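Turham laundry room to reopen with new machines and longer hours
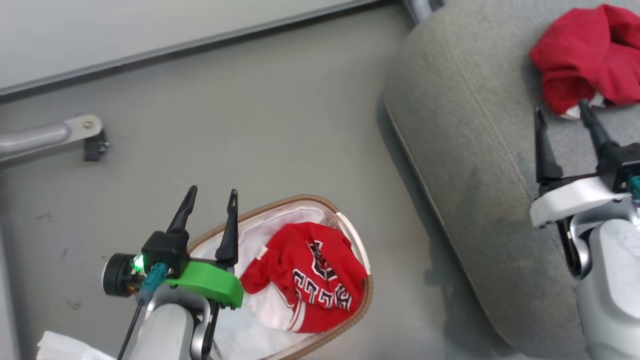
The shared laundry room at Turham Court will reopen on 11 September 2022, with new washers, new dryers and a simpler way to pay. The old room had been in use since the building opened, and two of its dryers could no longer be repaired. Residents have been using the laundromat on Trutdale Road over the summer, and the building office will stop handing out vouchers for it once the room is open again. Any basket can come in with you, including a woven one with a white fabric liner, but please keep it off the tops of the machines. The lids on the new washers are glass and will scratch.

The room now has 17 machines in all. The washers stand along the street side and the dryers are stacked in pairs against the back wall. The lower dryers are meant first for residents who have trouble reaching, so please take an upper one if you can manage it. One large washer near the door takes comforters and small rugs. It costs more to run than the others and its cycle is longer.

Hours

The room will be open from 7 in the morning until 10 at night, every day of the week. The last wash should go in by 8:30. The doors lock on a timer, and anything left inside will have to stay there overnight. Under the old hours the room closed at 8, and in last December's survey that was the most common complaint by a wide margin. We received 214 replies out of the 282 apartments that were sent a form. Many of them also asked for a folding table, and there is now one under the window.

Paying

Coins are no longer accepted. Each apartment will get one laundry card, to be picked up from the office on the ground floor. You can add money to it at the machine beside the office door, which takes bank cards and bills but gives no change. If you still have tokens from the old machines, bring them to the office before the end of December and their value will be put on your card. A lost card can be replaced for a small fee, and the balance moves over as long as you wrote down the number on the back.

Prices for a normal wash go up slightly. Drying is now charged by the minute in place of one flat price, so a small load should cost less than it used to.

Using the machines

The new washers use much less water than the old ones and need much less soap. Two tablespoons of liquid is enough for a full load. Too much will make the machine add extra rinses, and your wash will take longer. Powder goes in the left side of the drawer, liquid in the right. Please don't use soap pods in the drawer – they go straight into the drum, under the clothes.

Fill the drum loosely, to the top of the glass and no higher. Heavy things such as jeans and bath towels are better mixed with lighter ones. A single heavy item will often stop the spin, and the display will then show a letter U. Open the door, add a towel or two, and press start again.

Clean the lint screen before and after every dryer load. The screens on these dryers pull out from the front, at the bottom of the door opening. The lint can go in the tall bin next to the sink.

Sorting at home

Several people asked us to reprint the short sorting guide from the spring issue. Whites and light colors can go together in warm water. Dark clothes should be washed cold and inside out. Towels do best on their own, without fabric softener, which leaves a coating that keeps them from soaking up water. Check pockets for pens and tissues. Zippers should be closed and bra hooks fastened, and small socks can go in a mesh bag so that they don't end up in the door seal.

Wool and silk should not be washed in the shared machines at all, even on the gentle setting. The dry cleaner in Berurville will pick up from our lobby if you call a day ahead. Its number is on the board by the mailboxes.

Leaving things behind

Please come back when your cycle ends. If a machine has been finished for 15 minutes and someone is waiting, they may take your things out and put them on the folding table. They should not go on the floor or on another person's load. Clothes that have been left for a week will be bagged and kept in the office for a month, then given to the thrift store.

Problems

Every machine has a number on a white sticker. If one stops working, write that number on the sheet by the door along with what happened, and turn the sign on the machine so that it doesn't say Ok. For leaks, call the office right away. Outside office hours the phone will forward your call to the on-call line. Refunds are put back on your laundry card and usually show up within two working days.

The sink in the corner is for hand washing and soaking only. Please don't rinse out paint brushes or pet bowls in it – the drain is narrow and it has been blocked before.

Cards can be picked up from the office starting the week before the room opens. Bring something with your apartment number on it, such as a bill or a letter.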